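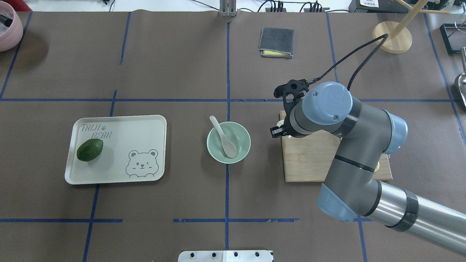
Step 1. Write down the task before the shopping list

We planned the Brullham kitchen bench backwards the first time. Picked arms, then asked what they'd be doing. Don't. One sentence first: "move small food items and utensils between a tray, a bowl and a cutting board." Every line in the budget gets checked against that. If it doesn't help the sentence, cut it.

Step 2. Split the budget in 3

Arms and grippers. Structure – table, base, mounts, cable runs. Then everything else, and that last pile is where we blew it. Our first sheet had 57 lines and the props weren't on it at all.

Get quotes for arm and gripper seperately, even from the same seller. Tanis quoted us a bundle, looked cheap, no spare fingers in it. Flernov listed fingers as their own line. Much easier to compare.

Ask every seller:
lead time in writing
what cables are included, and how long
does each arm need its own pendant
who pays return shipping on a bad unit

Step 3. Size the table

Tape it out on the floor first. Full reach of both arms, plus room for a side table and a monitor. Then add more, you will want it.

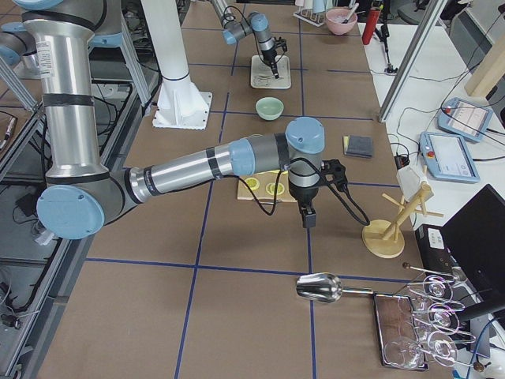 Two arms, one long table. Pendants on the white side table, monitor at the right.

Cover the top with brown paper. Cheap, swap it when it gets grubby. Blue painter's tape for the grid. Buy extra rolls, we ran out twice by March.

Step 4. Props

Boring but do it properly. Buy 2 of anything that might be discontinued. Same bowl, same tray, same color. A replacement that's a bit taller means redoing your positions, and that's paid hours. 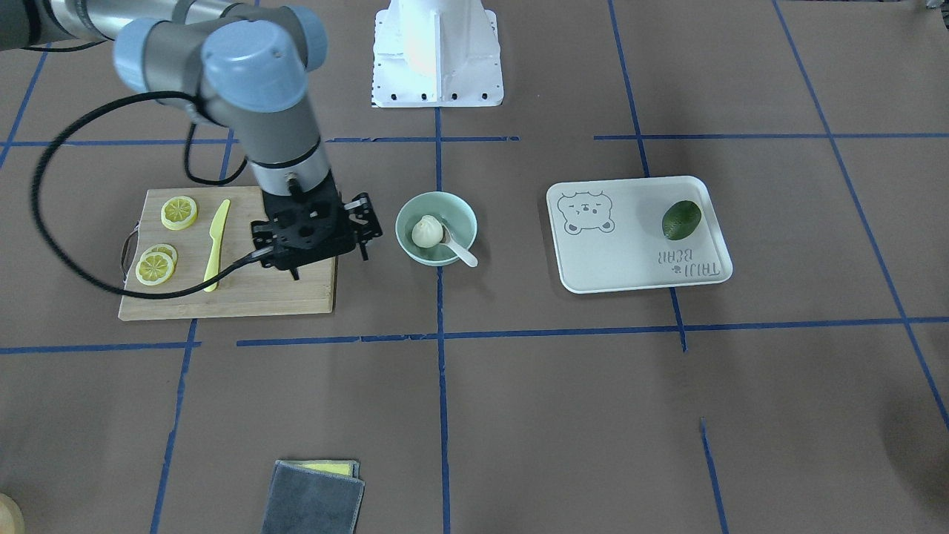
Prop budget came to $133 for us, one store, one trip. Keep the reciept and write the item names on it, you'll be reordering off it. Light plastic utensils are fine to start. Leave glassware for a later round of spending, put it on its own line so it can slip without holding up the rest.

Step 5. Fix the start layout

Decide what goes in which cell and print it out. Costs nothing, saves arguments about whether you need a bigger table.
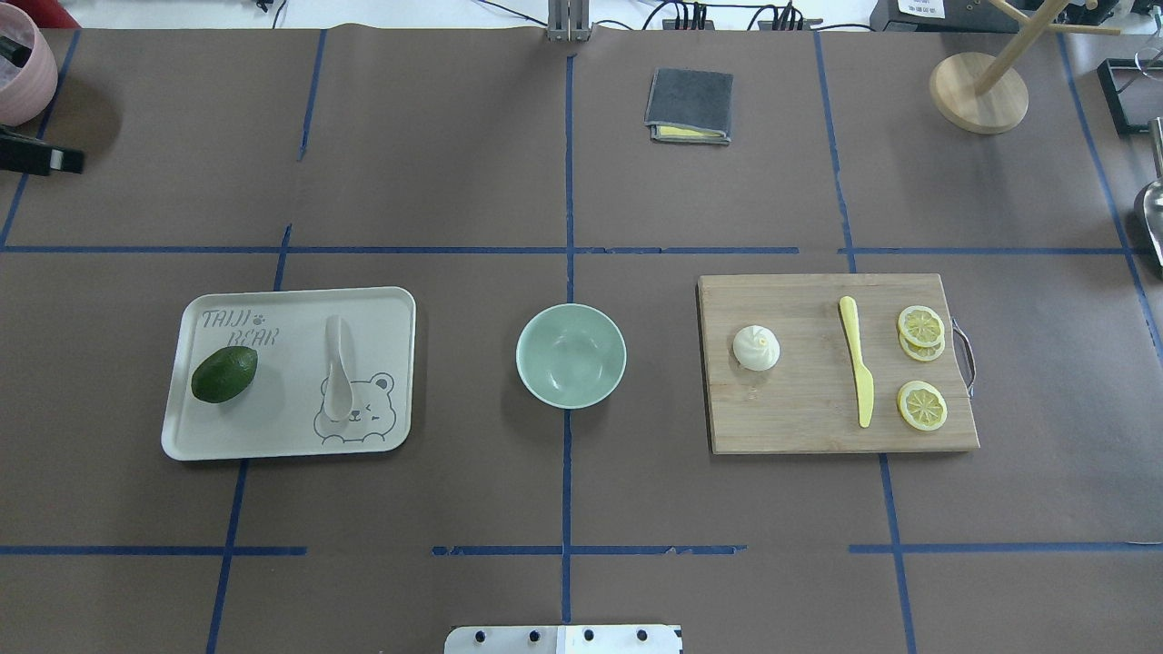 Layout on the grid: tray left, bowl middle, board right, cloth and sponge farther back.

Step 6. Order in this order

Arms (longest wait)
Base and mounts
Grippers + spare fingers
Table, paper, tape
Props last

Trujillo wanted full payment up front on the mounts – ask for a split, they said yes to us. Hold some money back till both arms have run a full shift.

Prices checked Jan 3, 2022. Get your own quotes.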